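Conunitz Update Notes Corpus
Data card, second release
Maintained by the Soltby Software Maintenance Group

Summary

The Conunitz Update Notes Corpus is a collection of 769 release notes written for operating system and firmware updates. Each record pairs the text of a note with labels that state what the update changed, how serious the change was, and whether the note warned the reader about a known problem. The corpus supports research on how software changes are explained to ordinary users. It is distributed as plain text with one table of labels.

Contents

Notes are stored in the folder named notes, one file per note, in UTF-8. The labels are in labels.csv. The columns are as follows:

note_id: a permanent identifier, unchanged from the first release
channel: preview, general or long-term support
change_type: fix, feature, security, removal or mixed
severity: as judged by the annotator, low to critical
known_issue: yes or no
length_chars: the length of the note after cleaning

Notes longer than 2000 characters were shortened at the last full sentence before that limit. The original length is not kept.

Sources and permissions

All notes were contributed by Indine and Brouwer under a written agreement with the Group. Both firms removed customer names, internal ticket numbers and unreleased product names before transfer. Notes that only repeated an earlier note word for word were dropped. Translations are not included, and every note was first written in English.

Labeling

Each note was read by two annotators working separately. Where they disagreed, Eldana Yilma made the final decision, and the reason was recorded in adjudication.txt. Most disagreements concerned the label "mixed." Annotators were instructed to use it only when a note described changes of different types and gave none of them clear priority. The severity label reflects the wording of the note alone. Annotators had no access to the update itself.
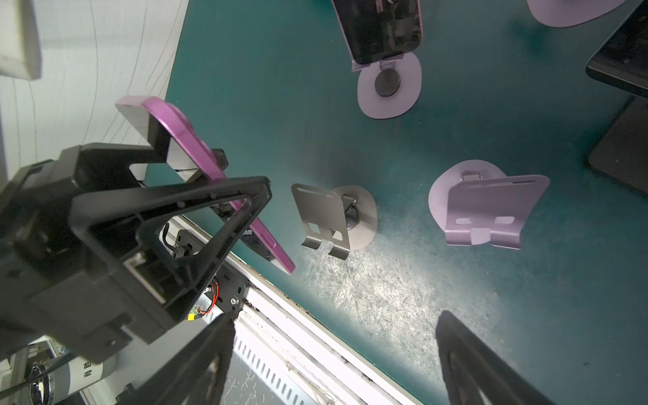
Panagiotis Kalogeropoulos objected during review that a severity label drawn from wording alone rewards vendors who write calmly about serious faults, and he asked that the column be renamed "stated_severity." The Group agrees with the concern. The column name has been kept in this release so that existing scripts continue to run, and the change is planned for the next one.

Known limitations

The preview channel is overrepresented, as preview builds are issued more often than general ones. Security notes are often brief by policy, and their labels should be treated with caution. The corpus should not be used to compare the quality of the contributing firms' products.

Changes in this release

Duplicate identifiers in the long-term support channel were corrected in December. Line endings are now consistent across all files. The known_issue column no longer contains blank values.

Use and citation

The corpus may be used for research and teaching. Redistribution of the full text requires permission from the Group. Publications should cite the corpus by name and release number. Errors in the labels should be reported with the note_id and the value proposed in its place.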